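理线这件事，拆成一串短帖慢慢写。写到哪算哪。

1/
起因是抽屉拉不开了。细线在里面缠成一团，卡住了滑轨。我把整团倒到桌上，找了三个塑料篮子，准备按颜色分。

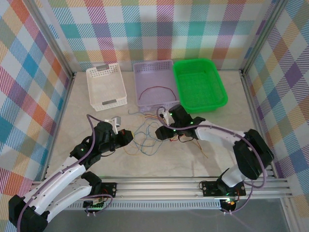
三个篮子，一团线。中间那个篮子里已经有一根暗红的。

2/
先说篮子。白的、淡紫的、绿的，三个并排靠后放。淡紫和绿的挨得很近，白的放得稍微歪一点，跟它们隔开一条桌面。我没有刻意摆正，摆正了过一会儿也会被碰歪。

3/
线堆放在篮子前面，离自己近。这个顺序我试过反过来，线在后、篮子在前，每次都要越过篮子去够线，袖子会挂到篮子边。换过来之后顺手很多。

4/
颜色里面浅蓝最多。也有橙色的、偏红的，还有一根黄里带橙的，很细，弯在最外面。暗红那根是最先放进篮子的，所以淡紫篮子就定为红色系。

5/
定篮子的规矩：
白色篮子放浅蓝。
淡紫篮子放红和暗红。
绿色篮子放橙和黄。
写下来是因为我做到一半会忘，忘了就会把橙的丢进红的里面，回头还得再挑一遍。

6/
有人会问为什么白篮子放浅蓝。白底上浅蓝不算显眼，可是它数量最多，不需要显眼。绿篮子底是细网，细线头不容易从底下漏出去，留给橙和黄这些零散的。

7/
解线团的第一步是不要拉。看见一个线头就拽，里面的圈会收紧，原来松松的一团会变成一个结。我以前吃过这个亏，最后是用剪刀解决的，剪坏了两根还能用的。

8/
第一步应该是抖。两只手从底下托起来，轻轻往上颠几下，让圈和圈之间松开。颠完摊平，摊得越大越好。桌面不够就分两堆。

9/
摊平以后先找最外圈的。外圈的线压在别人身上的少，被别人压的也少，一般一抽就出来。像那根黄橙色的，弯在线堆外侧，就是典型的先拿对象。

10/
然后找最上面的。橙的和偏红的两根几乎并排搁在线堆顶上，看着像一对，颜色也接近。这种要先把两根分清楚再动手，捏起来之前顺着看一遍，确认捏的是同一根的同一段。

11/
浅蓝放最后。它圈最多，互相套着，先动它等于把整团都带起来。别的颜色都拿走以后，剩下的全是同一个颜色，那就不用挑了，慢慢松就行。

12/
抽线的时候捏中段，不捏线头。捏线头抽，尾巴会在别的圈里甩一下，经常顺手打个新结。捏中段往上提，两头一起慢慢滑出来，哪一头卡住了能看见。

13/
卡住了就放下，换一根。过一会儿回来，它往往已经松了。压着它的那根被拿走了而已，没有什么技巧。

14/
放进篮子也有讲究，但不多。尽量让线顺着自己的弯度躺着，像一个大弧，两头朝自己。下次拿的时候一眼能看到线头在哪，伸手就捏得住。

15/
不要在篮子里绕圈。我一开始每根都绕成小圈再放，觉得整齐。放到十几根以后，小圈套小圈，跟抽屉里没有区别。后来改成直接平放，反而好取。

16/
需要绕圈的是长线，超过两个手掌的那种，绕好以后用纸胶带粘一下。短线不用绕。

17/
纸胶带我用的是 Clarnel 的，窄的那款，撕下来不留胶。布基胶带不行，粘在线皮上时间久了会发黏，清理比理线还费事。

18/
橡皮筋也不推荐。放久了会脆，断在线里面，一截一截粘着。抽屉里这团线里我预计能找出不少旧橡皮筋。

19/
再说桌面。我喜欢在浅色桌面上理线，台面带一点淡淡的石纹没关系，不影响看线。深色桌面上暗红和黑色的线基本看不见，容易落下。

20/
反过来，如果线大部分是白色和浅灰，就在桌上铺一块深色的布。布要没有绒毛，毛巾不行，线头会勾住。

21/
花布也别铺在线下面。格子布挂在四周当背景挺好看，我也喜欢，铺在底下就分不清哪条是线哪条是格子。

22/
光线。台灯从侧面打比从头顶打好用，侧光下线和线之间有影子，能看出谁压着谁。头顶的灯把影子都压没了，一团线看起来像一张平的画。

23/
时间。下午三点以后我不理浅蓝的线，窗外的光偏黄，浅蓝和浅绿分不太清。这个可能只是我的眼睛的问题，写在这里供参考。

24/
说一下数量。Yuxi Jin 看了前面几条来问，一个抽屉能有多少根线。她上次清 Tridadari 工作间的时候，清出来 184 根，都是短的，装了一个鞋盒。我这个抽屉还没理完，不报数。

25/
她那边的分法跟我不一样，她按长度分，不按颜色。理由是她接线的时候先看够不够长，颜色无所谓。我是先看颜色，因为我习惯红的接正极，看错一次要查很久。

26/
两种分法都能用。但是只能选一种。既按颜色又按长度，三个篮子就不够了，要九个，九个篮子摆不下，最后会有一个篮子叫“其他”，所有东西都进“其他”。

27/
我确实有过一个叫“其他”的篮子。它后来变成了这次卡住滑轨的那个抽屉。

28/
关于篮子的选择。带孔的好，能从侧面看到里面有什么，也轻。孔不要太大，孔一大细线会从侧面钻出去，再从隔壁的孔钻回来，取的时候像在拆缝线。

29/
边沿要宽一点、光一点。绿的那个边宽，拿放都舒服，角也是圆的，线不会挂在角上。白的那个前后沿上各有一个灰色的提手件，端着走方便。

30/
颜色不同的篮子比同色的好用。我以前买过一组一模一样的，贴了标签，标签掉了两张以后就全靠猜。现在说“放绿的里”，自己听得懂，家里人也听得懂。

31/
三个篮子没有成套买。Fliruteck 的店里按个卖，不同款尺寸差一点，叠不到一起去，这是缺点。不过我也不打算叠，叠起来以后下面那个就再也不会打开了。

32/
有人说可以用密封袋。袋子适合长期存放，不适合天天拿。开袋、掏、合袋，三个动作，我坚持不了一个星期，最后袋子都是敞着口的。

33/
也有人用洞洞板加挂钩，线一根根垂下来。好看，也好找。问题是占墙面，还有猫。

34/
关于坏线。理的时候顺手检查两头，金属部分发黑的、皮裂开的，单独放一边，不进篮子。不要想着“先放着以后再修”。我从来没有修过一根。

35/
拿不准的可以弯一下看。靠近头的地方弯下去软塌塌没有弹性，里面多半断了。有万用表就测一下通断，很快。

36/
测的时候一头夹住不动，另一头碰着，同时轻轻晃线。有的线不晃是通的，一晃就断。这种最坑人，留下来会浪费以后的一个晚上。

37/
坏线怎么扔。我们小区有收小电器的箱子，线可以一起放进去。没有的话攒一袋再问问收废品的，铜线他们一般要。

38/
说说节奏。我一次只理 20 分钟，定个闹钟。超过这个时间手会变急，开始拽，拽了就打结，前面的白干。

39/
闹钟响了就停，桌上剩多少是多少。桌子如果要用，就拿块平板把线堆整个托走，不要团回去。团回去等于从头再来。

40/
我没有平板，用的是烤盘。烤盘有边，线不会滑下来。记得先擦干净油。

41/
有条评论问能不能让孩子帮忙分颜色。可以，颜色分类孩子挺愿意做的。但线头尖的先挑走，剩下软的给他们。也不要指望他们坐很久。

42/
另一条问理完以后怎么保持。我的办法是用完的线当天不进抽屉，先放在篮子前面的桌面上，睡觉前分进三个篮子。一般两分钟。

43/
如果那天太累，就放着，第二天一起分。但是不能放进抽屉。抽屉一关就看不见，看不见就不会分。

44/
篮子以后不回抽屉，直接放在架子第二层，跟桌面差不多高，坐着能够到。抽屉腾出来放工具，工具不会打结。

45/
架子那层的深度要先量。我量过，篮子放进去以后前面还剩一掌宽，刚好放万用表和纸胶带。这两样跟线放在一起，用的时候不用找。

46/
花费：篮子、胶带都算上不多，主要是时间。比起重新买一批线还是划算的，而且重新买的线过几个月也会缠成这样，Roy 去年就是这么干的，他现在有两团。

47/
Roy 的那两团他说要拿过来给我理。我说可以教他，不代理。

48/
补一条容易漏的：带接头的线和光头的线不要混。接头会钩住别的线，一钩就是一串。如果家里两种都有，带接头的单独用一个有盖的盒子。

49/
再补一条：磁铁、回形针、螺丝，理线的时候会从线团里掉出来。旁边放个小碟子接着，不要放进线的篮子里，不然过几天篮子底下全是小零件，孔里还会卡几个。

50/
音频线和充电线不在这次的范围里。那些粗，自己一个抽屉，用魔术贴扎带一根一扎就行，没什么好写的。

51/
耳机线也不在范围里。耳机线我已经放弃了。

52/
有人要我推荐线的收纳颜色对照表。没有标准，自己记得住就行。我的写在第五条，抄走也行，改掉也行。唯一建议是写在纸上贴到架子边上。

53/
字写大一点。我第一次写得太小，坐着看不清，站起来看又嫌麻烦，等于没写。

54/
这串先写到这里。浅蓝的那一大团单独开一串，到时候把解开绕圈的步骤写细一点。有更好的分法的可以在下面留言，按长度分的也欢迎，请写清楚你用了几个篮子。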